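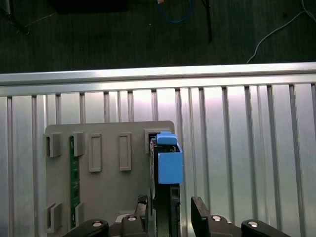
Patch went live at four in the afternoon and by ten past Juniper Pennington had the whole guild shouting in her left ear. Drurken was back. Drurken, the drowned tower, gone from Raltamness since the second winter, and now sitting out in the bay again like it had never left. She was still under the desk. Grey plate, ribbed metal, cables lying loose across a dark floor, a blue one hanging in a loop — she'd stopped seeing any of it years ago, you do, you look at a floor like that and all you think is which one's the network. Found it. Pushed it in till it clicked. Back up, chair, headset.

"Where are you," said Senad.

"Here. Loading."

"We've got 103 at the jetty. They won't wait."

They wouldn't either. Torches all down the waterline, people jumping on the spot, someone selling rope at 1,100 a coil. Rope! She bought two. Senad Omerović was at the front in that awful yellow cloak, the one from the first beta, and he didn't turn round when she came up beside him but he did the little bow. Six years they'd done this. Never met. She knew his cough and the sound of his kettle.

"Same as before?" she said.

"Same as before. You take the bell."

The bell was on the top floor. Last time she'd rung it too early and the tide came in with half of them on the stairs, and that was the end of the Tolentino, best guild on the coast, forty names gone off the list inside a month. Nobody blamed her out loud. Senad had made Brokik out of what was left. He'd asked her first.

In, then. Ground floor, crabs. Second floor, the lamps that have to be lit in order, and some idiot lit them out of order, and then more crabs. Her potions went. Third floor was new, a long room full of water with voices under it, and the chat went quiet becuase the voices were using names. Old ones. Player names.

"Is that Tolentino?" somebody typed.

It was. All forty, read out slow, by some actor in a booth who couldn't have known. She stood in the water and listened to the lot.

"Juniper. Stairs."

"Going."

Top floor. Wind. The bell bigger than she remembred, green at the lip. A sign on the post said 3,000 to ring it, which was new as well, and she had maybe half.

A trade window opened. Yellow cloak.

"Thats your house money," she said.

"It was a small house."

Down below the tide had started to turn, she could hear it on the stone. Somebody was still on the stairs. She could see their torch, one, then two behind it, coming up much too slow. The others were all yelling ring it, ring it.

She took her hand off the mouse and waited for them.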